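Home Posts Archive About Contact

June
by Nathalie Morin

I stopped paying for my phone plan's big data bundle this spring and went down to the smallest one they sell. It saves me 16 dollars a month. I had been on the old plan for years and never looked at what I used.

The first week was annoying. I had the radio app set to stream on the walk to work, and it ate through half the allowance before I noticed. Now I download two shows at night over the home connection and listen to those. Maps was easier. I saved the whole area from Matholm down to the coast, 559 megabytes, and it works fine with data switched off.

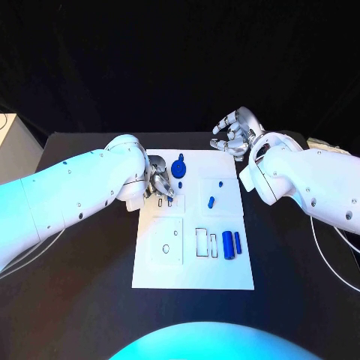
Page last changed in June, 9:40 pm

The setting that helped most was the one that stops apps from refreshing in the background. On my phone it is under Network, then Data use. I turned it off for everything except messages and the bus times. Photo backup now waits until I get home.

Wekesa asked if I miss anything. Video, a little, when I am stuck at the station. I have started carrying a paperback again and am 100 pages into one that had been on the shelf since we moved.

Nesma uses the same plan and says she gets to the end of the month with plenty left over, but she has wifi at her office and I don't. If you try it, check the price for going over the limit first. Mine cuts off and sends a text, and I can live with that.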